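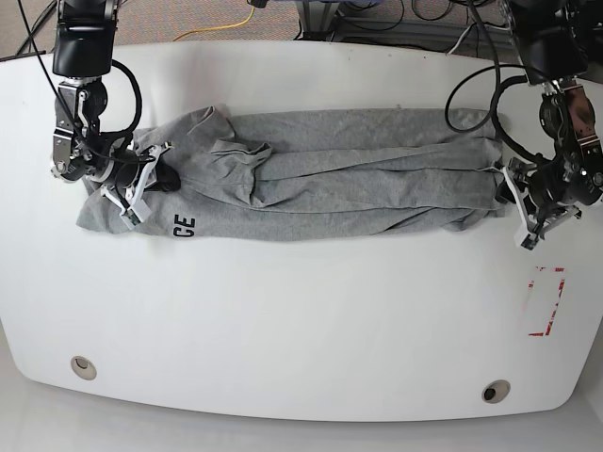

**Demonstration gathering** (also *demo collection*, or, among those who do it for a living, "the folding") is the business of recording a person working a robot through a task, many times over, so that a learning system can later attempt the task without the person. It is the least glamorous branch of robotics and takes up most of the hours. The results are called *episodes*, a word borrowed from television, although few would be renewed for a second series.

## Background

Robots in factories have long been told what to do in exact terms: go to this point, close, lift, go to that point. The method works well for car doors and badly for clothing. A car door is the same shape on Tuesday as it was on Monday, while a jumper has no settled shape at all and seems to take a certain pride in it. Writing rules for every way a sleeve can lie is possible in principle, in the same sense that one could empty a lake with a cup.

The alternative is to show the machine and let it work out the rules for itself. This requires a great many showings, and somebody to do them.

## Method

In the commonest arrangement the operator holds a pair of *leader* arms, and the robot's own *follower* arms copy every movement. Cameras record what the robot would see, and the joint positions are logged alongside. Other schemes use hand-held controllers, gloves or a headset. In all of them the operator must learn to work with two blunt fingers on each side, no sense of touch worth the name, and a short delay.

A garment episode usually runs as follows:

1. The garment is put on the table in a starting state, which may be flat, half folded or dropped from a height.
2. The operator starts the recording and brings both grippers in.
3. The folds are made, commonly with one gripper at each end of the cloth.
4. The recording is stopped and the episode is marked as kept, doubtful or thrown away.
5. Everything is undone, and the operator goes back to step 1.

The fifth step gives the trade its particular flavour. At the Brornel workshop, Tuulikki Rantala described the job as "laundry with the ending taken off".

## Garments

Heavy knits are popular with beginners. They lie still, they make thick edges that a parallel-jaw gripper can find, and a poor grip tends to show itself early. Their drawback is bulk: a sweatshirt folded into a long band will hide a cuff somewhere in its layers and produce it later as a lump. Thin shirts slide about and cling to the fingers. Socks are thought easy by people who have not tried them.

Printing on a garment is a disputed matter. Large lettering gives the system something to hold on to visually, and for that reason it may come to depend on it. A model trained at Onach on a single slogan top folded that top very nicely and regarded a plain one as a stranger. Most collectors now rotate their stock. Where the stock comes from is seldom recorded, but staff are advised not to leave a favourite jumper on a chair.

## Variety and consistency

Two schools of thought exist, and they share a kitchen only with difficulty.

The first, associated with Baoshan Shen's notes for the Plimovora project, holds that all operators should fold in one agreed manner. A system shown several good methods may choose a point midway between them, and halfway between two good folds is generally a heap. The notes run to 12 pages, 4 of them on sleeves.

The second school, argued for by Noelia Soler, says that neat examples teach a robot only how to behave when things are going well. Her collections include dropped corners, missed grips and the recovery from each. Critics have pointed out that some of her operators need no encouragement in this direction.

In practice most teams do both: a clean batch first, then a messy one, with an argument over the proportions.

## Quality control

Every kept episode is supposed to be watched again by someone other than the operator. Common reasons for rejection include a hand in view, a gripper closing on air, long pauses, and folds put right by a passing colleague. Pauses are the most stubborn of these. An operator who stops to think produces a robot that stops as well, with no thinking to show for it. Eusebio Zabala's checking guide, dated 12/14/19, suggests that operators do their thinking before pressing the button. It has been widely quoted and not much obeyed.

## Working conditions

Sessions are kept short, as tired operators fold like tired people. At Paisan the operators work in pairs, one driving and one resetting the cloth, and change places halfway through. Macarena Rivas, who drew up the rota, noted that complaints fell at once and that disputes about who was better at it rose to fill the gap.

## See also

- Teleoperation
- Imitation learning
- Cloth handling
- Ironing (unsolved)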